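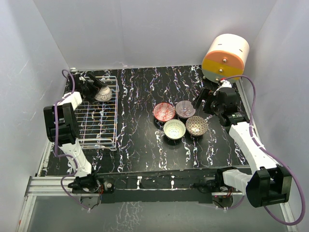
## Okik opens its two-arm cell to visitors

Okik held a demonstration of its tabletop manipulation cell in October, with two sessions in the afternoon. The task was kitchen work on a small scale: bowls and a wire dish rack, handled by a pair of arms mounted at the front corners of a black marbled tabletop.

Rodrigo Montes, who runs the cell, introduced the setup. Both arms are bolted to the front rail and share the table between them. The rack stands on the left side, inside the reach of the left arm. Bowls outside the rack are grouped near the middle, where either arm can get to them. Light panels close the cell on three sides and keep the background plain for the vision software.

The bowls are all small and all patterned, and each has a different color. Lemlem Birhane, responsible for perception at Okik, told visitors that this was a deliberate choice. A plain bowl gives a clean outline, she said, while a dense print inside the rim can be mistaken for an edge. Her group tests on printed bowls first and uses plain ones only to check calibration.
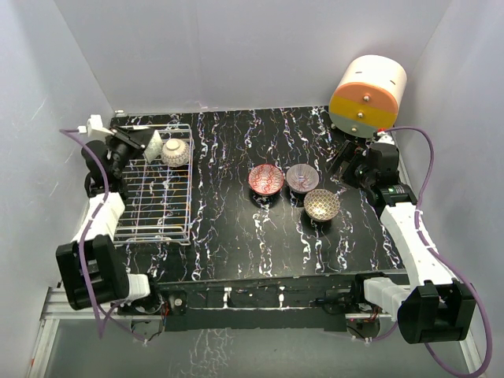
Grasp position was the subject of most of the questions. The gripper has to approach the rim at an angle that leaves room between the fingers and the wires of the rack, and the margin is small when a bowl sits near the far end. Montes said the planner rejects any approach with less than 4 mm of clearance and computes a new one. A single pick is limited to 60 seconds, after which the arm returns to its start position and the attempt is logged as a failure.

Tsion Teshome of Dinsa, a supplier of commercial kitchen equipment, asked whether the same settings would hold for wet dishes. Birhane answered that wet handling has not been tested and is planned for the next stage, together with a second rack with narrower wire spacing.

Cable routing also came up. The cables run outside the arm links in loose loops, and Elsa Söderlund, the cell's mechanical engineer, said the slack is set by hand at full extension. An internal route was considered and dropped on account of service time.

Okik intends to log 100 picks per bowl before changing the gripper fingers. Results will be posted on the project page, and a further demonstration will be announced there.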